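I had been meaning to visit the Olleck open day ever since my brother-in-law came home from it in February the year before last with a tote bag full of plastic clips and a great deal to say. Well, this spring I finally got myself organized, filled the tank, packed a sandwich I didn't end up needing, and drove the long way to Sondberg, where Olleck has its trim and small parts building. If you don't know the name, you almost certainly know the work. They make the bits on the outside of a car that you only notice when one of them goes missing.

Parking was in the field behind the loading dock and it was a little soft after the rain, so wear sensible shoes if you go. Wanda Mercado was at the front desk handing out visitor badges and she remembered everyone's name by the second time they walked past her, which I can't do with my own nieces. Coffee was in the hallway, along with those thin almond cookies from the bakery in Ikville. I had 2 and then went back.

The tour starts in the molding hall, and I'll admit it was louder than I expected. Our guide was Prasetyo Mangundap, a soft-spoken man who had to stop talking every time a press opened, and then would pick up his sentence exactly where he'd left it. He let us pass around a handful of the raw pellets, gray and white and black, like something you'd put at the bottom of a fish tank. There was a woman in our group with a boy of maybe nine who asked whether you could eat them (no), whether they floated (some do, apparently), and whether he could keep one. He could, and from then on he was the happiest person in the building.

After that comes the long corridor with the old catalog pages framed on the wall. I lingered there longer than I should have and had to trot to catch up with the others. There's one from the days when the firm was still called Sandu and sold mostly bicycle fenders, and the lettering is just beautiful. 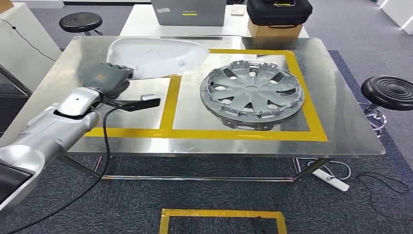
Hubcaps were what I had come for, and the carpeted room at the far end was where I got my fill of them. My father had a wall of them in the garage when I was growing up, all metal, all dented, and my mother dusted them every spring without ever saying what she thought. The modern ones are a different animal. The gray one laid out on the steel table, inside its border of yellow tape, had angular spokes running out from a raised hub, and all along the rim were the small clips that I had never once looked at properly in forty years of driving. Oleksandra Holovko, who has been in wheel covers since she left school, passed a loose one from her desk down the line so we could press the clips with our thumbs. They're much stiffer than they look! She told us the openings between the spokes get argued over far more than the spokes themselves, and that the sketches for a single cover can fill a drawer. I asked her about mirror covers too, and she laughed and said that was another department and another tour - but then she talked about them for a good ten minutes anyway, mostly about getting a white that matches the door.

Lunch was soup and rolls in the canteen. I sat across from Dwight Després, who is retired and collects hubcaps in earnest. He has 431 of them in a barn and is looking for one more from a station wagon his uncle drove. Charito Sarmiento from the paint lab joined us with her tray and the pair of them got going on whether silver fades faster than gray, and I simply ate my soup and listened.

The shop by the exit sells seconds at very fair prices, cash only. I came away with a set for the old sedan and a mug. The drive home took me through Ikville, so of course I stopped at the bakery for more of those cookies.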